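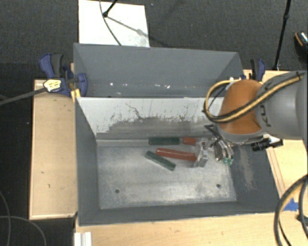 The big grey bin, two compartments.

February, gone ten at night, tea going cold

Right, I have finally caved and bought something for the dry patches. Two winters I've been putting up with these elbows and the bit of my shins that looks like a lizard, and this morning I caught my tights on my own leg. On my own LEG. So that was that.

Drita has been on at me since before Christmas to try the Grullia balm, the thick one in the squat tub with the lid that never goes back on straight. She swears by it for her hands (she washes them all day long at work and they used to crack right across the knuckles). I'd always said no, partly the price and partly because I can't stand anything that leaves you greasy in bed. But she gave me a scoop of hers in an old contact lens pot at the weekend and I used it on one elbow and left the other one alone, very scientific, and I do think the balmed one feels better. My husband was made to feel both elbows and said "they're elbows". Thank you, very useful.

So I went into town at lunch and of course Wikton had sold out. The girl on the till said they'd get more in but she couldn't say when, and then tried to sell me a Ferri body milk that smelled like the inside of a handbag. I did squirt a bit on my wrist to be polite and I could still smell it on the bus home. I don't understand who wants to smell of that much vanilla at two in the afternoon. I washed it off when I got in, and then of course my wrist felt tight, so that's one to Ferri I suppose, it was doing something.

Ended up ordering the balm online in the end. I got the big tub, which makes it cheaper if you work it out, and I did work it out, on the back of the gas bill. There were 628 reviews and I must have read a good chunk of them, sitting on the edge of the bath with my feet up on the radiator. You get sucked in! There was a woman who'd used it on her dog's nose. There was a man who gave it one star as the parcel had been left in his neighbour's hedge, and what that has to do with the balm I couldn't tell you. Quite a few people said it stings on broken skin so I shall leave the worst bit of my left shin for now and go round the edges.

Panya rang while I was doing all this, and I told her what I was up to, and she had opinions. She always does about skin, she did that beauty course years ago and never quite let it go. Her view is that I'm wasting my money on any of it while I'm still having baths as hot as I have them. She says lukewarm, ten minutes at most, pat dry and put whatever you've got on straight away while you're still a bit damp, and she doesn't much mind if it's posh balm or the plain stuff in the pump bottle. I said a lukewarm bath in February is a punishment. She said fine, be scaly. We did then have a nice long chat about her kitchen, which is still not finished, the tiles came and they were the wrong green.

She also said I ought to ditch the shower gel. I looked at the bottle afterwards and the list on the back is about as long as my arm, and the print so small I had to fetch my other glasses. I've got a bar of plain soap somewhere that I was given, unscented, came in brown paper. Except Panya says soap is worse. So I don't know. There's a Proditeck wash she mentioned, a creamy one that doesn't foam, and I've written it on the shopping list under eggs. I can't imagine feeling clean without foam but I'm willing to be told.

What I have done tonight, as a start: bath, not hot, well, not AS hot. I stood there with my hand on the tap for ages. Got out after one chapter of my book instead of three. Patted, didn't rub. Used up the last of Drita's scoop on both elbows and the good shin, then put my old pyjamas on, the ones I don't mind ruining. I was freezing and went straight under the duvet with a hot water bottle, and now I'm wondering if hot water bottles are bad for it as well. I'm not asking Panya, she'll only say yes.

Legs don't feel too bad just now. Slightly tacky, like a stamp. The pyjamas are sticking at the knee.

Other things. The humidifier question came up again. He thinks we should get one for the bedroom and I think a bowl of water on the radiator does the same job, and we've both been saying that since we moved in. I put a bowl out this evening to make my point and then knocked it with my elbow going past, so there's a wet patch on the carpet with a towel over it and I've not mentioned it yet.

Must also remember: cotton gloves for Drita, she wants the thin white ones to sleep in, and I said I'd look in the market. And ring the doctor's about the shin if it's still sore by the end of the month. Mum had the same on hers and left it and left it.

Balm should come in a day or two. I'll do the left elbow only again for the first week, so I can be sure. Or the right. I've forgotten which one I did.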